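Household Tips: Folding Laundry with a Pair of Hand-Held Grippers

Members who borrow the Cisora gripper set from the equipment desk often ask how it should be used on ordinary laundry. The set is offered by Kudora as a home kit for recording household tasks, so that a robot arm may later be taught the same motions. The following advice applies to shirts, towels and pillowcases. It was revised on Wednesday, May 8, 2024, and replaces the earlier sheet.

Before starting

Charge both grippers fully. Squeeze each handle several times and check that the fingers meet evenly along their length. Pads that have collected lint grip poorly on thin cotton; wipe them with a damp cloth and let them dry. Detergent should not be used on the pads.

Choose a bed or a low table with a cover that does not slide. A woven mat or a blanket works well. Smooth plastic covers allow the shirt to travel with the gripper, and the fold will come out crooked.

Picking up the cloth

Approach the fabric from above with the fingers open, press down lightly, and close. Take a small fold. A large handful is hard to release cleanly -- the cloth tends to stay bunched after the fingers open. On a T-shirt, a seam or hem gives the surest hold.

When two people or two hands are working, keep the cloth slack until both grippers have closed. Then draw them apart slowly. Pulling too soon is the most common cause of a dropped corner.

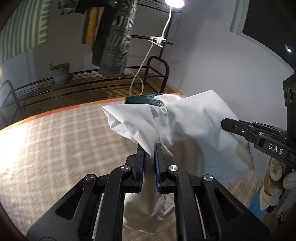
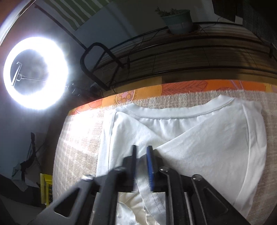

Susdale Lending Library of Household Equipment -- Home Technology Section

Light and background

A lamp placed to one side is helpful when working with white fabric, as shallow creases are otherwise difficult to make out in the recording. Avoid pointing the lamp straight down at the cloth. Patterned bedspreads and rugs may remain in place.

Our assessment of the kit

The section tried the set on 52 items of laundry. Of these, 19 had to be started over, most of them thin pillowcases. Towels gave very little trouble. The handles are comfortable for short periods, but the hand tires, and we suggest a rest after 24 minutes of continuous work. The printed guide covers charging and file transfer well and says too little about the care of the pads.

Replacement pads are sold separately by Eshun and take only a moment to fit. The complete set costs 387 dollars to buy. Households that expect to use it only now and then will do better to borrow it.

Returning the set

Wipe the fingers, fold the arms closed, and place each gripper in its own sleeve. Please report loose screws at the desk; do not tighten them at home. Questions about the kit may be addressed to Afia Ametepe, Home Technology Section. The next group introduction will be held in September.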